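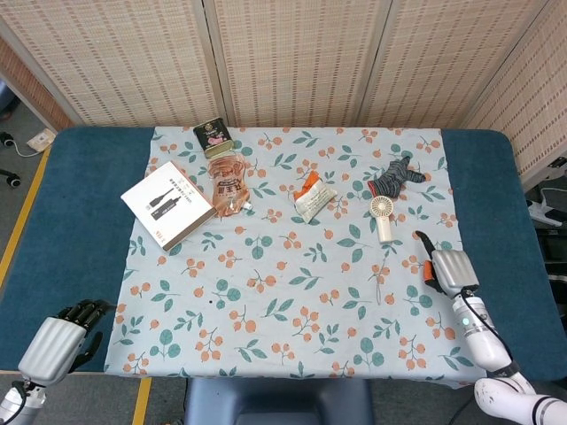

Chapter 6
Packaging: How Products Get From There to Here

Go to your kitchen and open any cupboard. Everything you see in there had to be put into something before it could reach you. The rice is in a bag, the tea is in a tin, the soap is in a bottle or a pouch or a little paper wrapper. We throw most of these things away without a second look, and that's a shame, for packaging is one of the most interesting subjects in this whole book! It brings together chemistry, geometry, printing, trucking, law and a fair amount of guessing about what tired shoppers will notice at the end of the day.

In Chapter 5 we followed raw materials as far as the factory door. Now we pick up the story on the other side of the building, where finished goods are filled, sealed, labeled, stacked and sent out.

What you will study in this chapter

6.1 The jobs a package has to do
6.2 Rigid containers: boxes, tins, jars and bottles
6.3 Flexible containers: bags, wraps and spouted pouches
6.4 Labels and the language of the shelf
6.5 Case study: Wandska changes its lid
6.6 After the product is gone

Words to know

Primary package: the container that touches the product itself.
Secondary package: the outer layer that holds one or more primary packages, such as a carton around a bottle.
Barrier: any layer that keeps something out (air, light, water) or keeps something in (smell, oil, fizz).
Headspace: the gap between the top of the product and the closure.
Closure: a lid, cap, cork, spout or seal.
Fill line: the part of a factory where containers meet their contents.

6.1 The jobs a package has to do

Suppose you work for Darnberg, a small company that makes cooking oil in a valley town called Sarmiento. Your oil is wonderful. It's also a liquid, it goes stale in sunlight, it picks up smells from whatever is near it, and it will find its way out through the tiniest gap and ruin the boxes underneath. How do you get it to a shop 132 miles away in August?

The first job is plain holding. A package has to keep the right amount of product in one place, and it has to go on doing that while it is dropped, tipped, squeezed and shaken. Engineers test this by doing those very things on purpose, and if you ever get a chance to visit a package testing lab, go! A drop tester is a simple machine. It lifts a filled carton to a set height and lets go, corner first, then edge, then flat. Corners nearly always take the worst of it, so look there first when you do Activity 6A.

The second job is protection, and here we need to ask what we are protecting against. Dry crackers fear water in the air. Fresh lettuce has the opposite problem and will wilt if it loses its own water. Coffee loses its smell to the air and goes flat. Light fades dyes and spoils oils. There is no perfect package that suits all of these, and a good designer starts with the product and asks what would hurt it most.

The third job is telling people what they have. A sealed tin is a mystery until somebody puts a label on it. Names, amounts, directions and warnings all have to fit in a small space, often on a curved surface, and they have to be easy to read in poor light by someone holding a baby. We will spend a good deal of time on this in Section 6.4, where you will redraw a label of your own.

There is a fourth job that students often forget, and it happens to be my favorite: the package has to open. A jar that stays shut through a long truck ride but can't be opened by an older person at home has failed half of its test. Designers measure the twisting force needed to turn a cap, and they watch real people try it. Sometimes the best fix is very small, like a few ridges on the side of a lid or a tab long enough to pinch.

Try it yourself: Activity 6A

You will need one empty carton, newspaper, tape, a ruler and an apple.

1. Wrap the apple any way you like and close the carton with tape.
2. Drop it from a height of 90 centimeters, landing on a corner.
3. Open the carton and check the apple for bruises. Write down where they are.
4. Repack with a fresh apple, changing one thing only, and drop it again.
5. Compare your notes with another pair's before you turn to page 118, where the Rindutel shipping chart shows how crushed paper, molded pulp and air pillows handle the same fall.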